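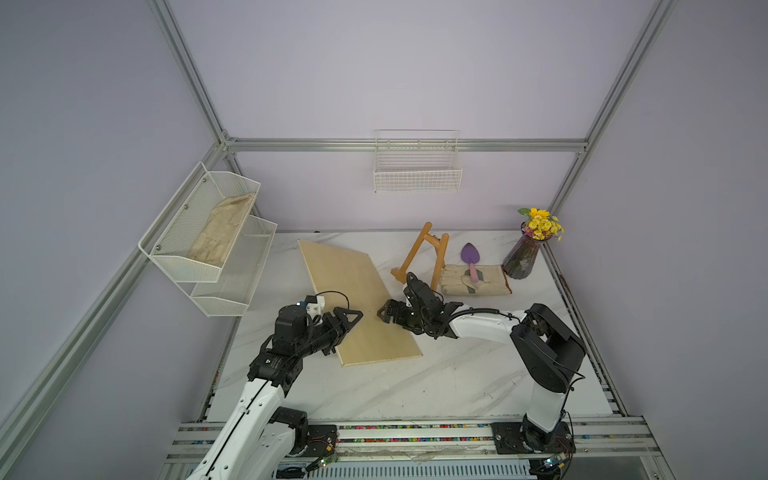

A pale board and a small orange easel on a marble-patterned tabletop.

Every October the home-goods trade decides what we will hang on our walls, and this year it is nothing. Blank wood, unpainted, sold by Zenero at $200 a panel. The Nasorberg showroom calls it "quiet art." I call it lumber with good lighting.

The pitch is that bare surfaces calm us down. Jostia cites its own survey of 574 shoppers, most of whom had just bought one. Tudose went further and promised better sleep, then dropped the line from its catalog without a word.

I hung a panel over my couch for a month. I slept the same. My guests asked when the picture was coming.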